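Print this post
E-mail this to a friend

September 24, 2015

In August I moved my craft things to the gray table, and since then I am trying to keep on it only what I use in the same week. It is harder than I expected. I like to keep small round things: rings, hoops, rolls of tape, the ends of ribbon. My friend Pei-shan Liu calls it my museum.

The wooden ring I bought in a shop in Heltlow, for 70 cents. I wanted to make a wall hanging with dried grass, and I still want to. I asked Chi-keung Cheng if I should paint the ring before, and he told me to leave it tan, so I leave it.

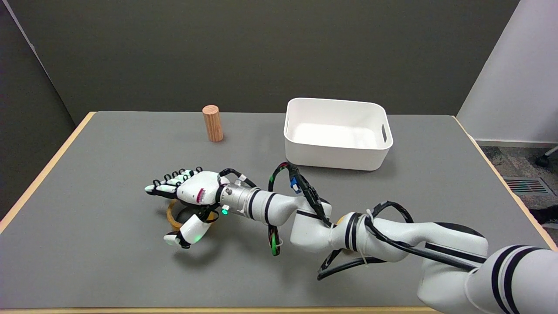
The thin wooden ring, lying flat on the gray table.

Masking tape is the thing I use most. I put it on jars, on boxes, on the back of paper when I cut, and on the wall when I try where a picture should hang. Before, I kept the rolls in a drawer under 21 other things, and every time I needed one I bought a new one. Now the rolls must live where I can see them. I like to stand a roll on its edge, as it is easier to take with one hand, but on a table that is not level it will go for a walk.

The white plastic bin is for the end of the day. It has a slot to hold it by, so I can carry everything to the shelf in one trip.

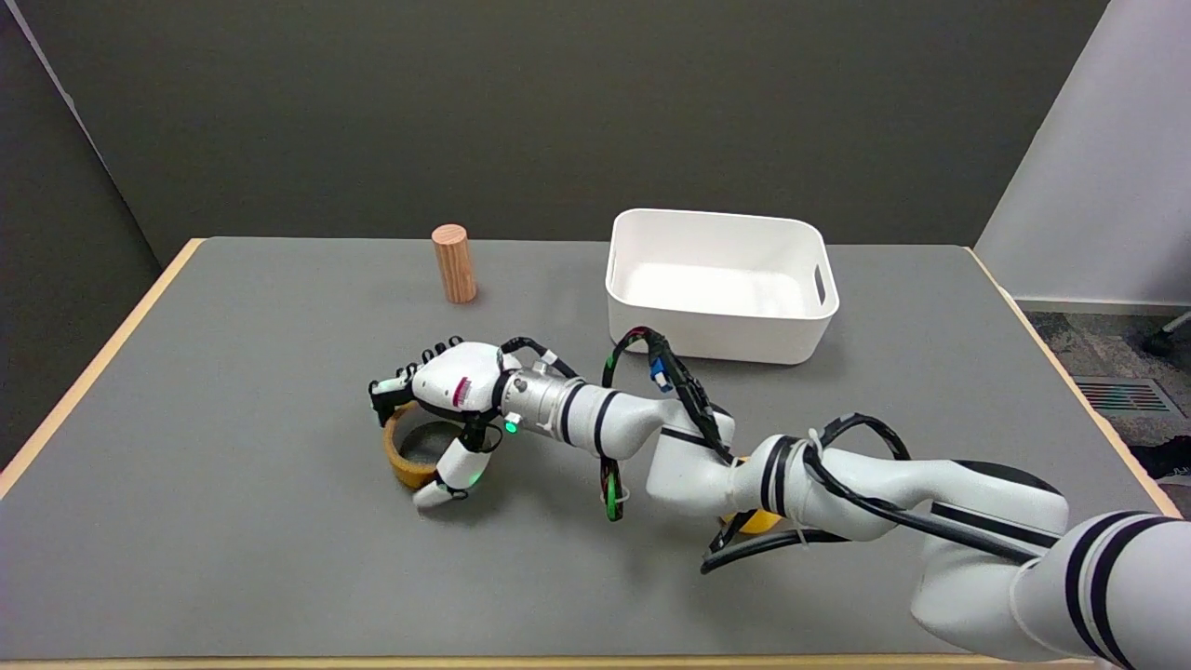 How do you keep the end of the masking tape from getting lost?
I fold the last bit under itself, to make a small tab. Wing-yan Chuang puts a toothpick under the end, and this works well too.

Next I must decide about the ribbons.

Print this post
E-mail this to a friend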